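Speaker notes – Learning to sew again in Tineck
Evangelia Vlachopoulos, community evening, 2024-10-28
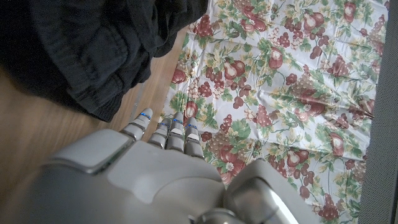

Slide 1. Floral cloth spread on a wooden floor, with the hand at its edge.

Good evening and thank you for coming. Say thanks to Periklis for the room and the tea. Ask if people at the back can hear me, I speak softly.

Start with my grandmother. She had one pair of good scissors and we were not allowed to cut paper with them. She bought cloth twice a year and used every piece, also the corners.

Then the question: why did we stop? When I moved to Tineck, I did not know one neighbour who could turn up a hem. Now the sewing circle has 11 regulars. Wait a little here, some of them are in the room.

Slide 2. Our mending table in July. We mended 796 pieces of clothing in our first year and 1,360 in the second. Mostly trousers, then school uniforms. Zips are the hardest and we still send some of them to Stavros.

Slide 3. Where to find fabric. The shop in Ostolthorpe sells ends of rolls by weight. Old curtains and tablecloths are also good, but wash them first in warm water so they shrink before you cut and not after. Hold up the blue one. Pass it around and please remember to get it back!

Slide 4. Cutting out. Many people ask me about this. Iron the cloth, lay it flat and look for the direction of the thread. If the print has flowers, check that they all grow the same way – I once made a skirt with the back upside down and wore it to a wedding in Brultness. Small pause for laughing, if they laugh.

Slide 5. Chrysanthi's quilt. She will talk for five minutes herself. Do not tell the story of the missing square, it is her story.

Questions. If somebody asks about machines, the answer is that we have two to lend and the list is by the door. Beginners meet on Thursdays, bring your own pins.

Tineck Sewing Circle | Contact: Thanasis Antoniadis | © 2024 | Back to top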